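Flultik Commuter Rear Light and Mirror Set

Sold by Cedska Bike Supply, Eston
Item 208
In stock

Every maker of bike lights says theirs will make drivers give you more room. Flultik says so too, on the front of the box. We have carried this set since August and we can't tell you whether it does. A driver looking at a phone won't see a light of any brightness. What we can tell you is how it's built, what it weighs, and which of the claims we would ignore.

The set is a rear light that clamps to the seat post and a small round mirror that fits in the end of a flat handlebar. The box says 300 lumens. That number is for the daytime flash, which drains the battery fastest. On steady, which most people use at night, it is a good deal dimmer, and Flultik doesn't print that figure anywhere we could find. We asked and got a brochure back.

Battery life is listed as 11 hours. Sachiko Ebihara in our shop rode with it on steady until it quit and got six. She did that in cold weather, so you may do better. Plan on charging it every few days if you ride to work both ways. 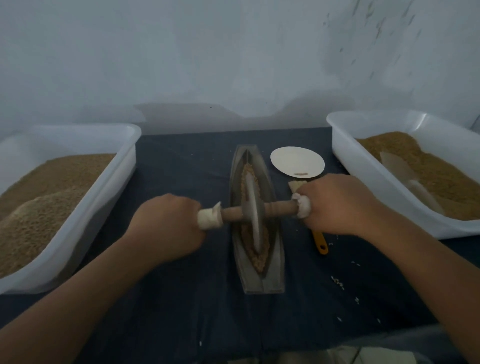 The clamp is the part we like. It's a plain rubber strap with a metal hook, it fits round posts, and it can be replaced without buying a whole new light. It does not fit the flat-backed posts on many newer road bikes, whatever the word "universal" on the package may suggest. Bring your bike in if you're not sure.

The mirror is fine. It shakes on rough pavement, as they all do, and it needs to be pushed back into place if you lean the bike on a wall. It won't fit drop bars.

There is also an app. It logs your rides and promises to send "street safety data" to cities. We asked which cities. Skip it; the light works without it.

What's in the box
Rear light, rubber strap, bar-end mirror, charging cord (no wall plug)

Weight, light only: 6 oz
Colors: black
Warranty: one year, parts only, receipt required

Customer comments

"Bright enough. The button is too small for winter gloves." Teodoro Esquivel

"Bought it for the mirror and took the light off. I still think a painted line and slower cars would do more for me than any of this." Hala Azar

Returns are accepted on unused sets in the original box. Straps are sold one at a time at the counter.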